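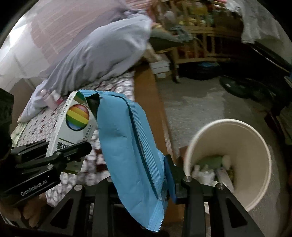
Ticket 664: second pair of hand-held grippers, purchase request
Status: open, waiting on requester
Raised by: Paltunance home tasks group
Assigned to: Rodica Bratu, equipment budget

I've read the request twice and I still can't tell what fault we are paying to fix. The log says "grip unreliable on packaging" and asks for a second pair plus the Wullska fingertip kit. Packaging covers a lot. A slim cardboard box held across its lower part is one job, and a foil packet with creases all over it and the top gaping open, pressed on its lower right edge by one padded fingertip, is quite another. Please split the failures by type before I price anything.

7 December 2018, update from R. Bratu
Went through the failure sheet. 113 attempts logged, 40 marked as slips. No column for which fingertip was fitted, and no column for the operator. Without those I can't say whether new pads would help or whether people need more practice.

Quote from Gravton received. It covers the grippers and leaves out spare pads, freight and calibration. Their rep says the pads last "for ages". I've asked for that in writing, with a figure.

Tried so far:
- Cleaned pads. Slips continued, per the group.
- Swapped left and right units. Result not recorded.
- Pascu loan pads. Still in the box as far as I can tell.

Needed before this goes any further:
1. Fit the loan pads and run 3 sessions on film and foil only.
2. Same again on cardboard, with the old pads.
3. Name of whoever will look after the spares.

If the loan pads fix it, we buy pads and the second pair goes back on the list for August. Leaving the ticket open until the session sheets are attached.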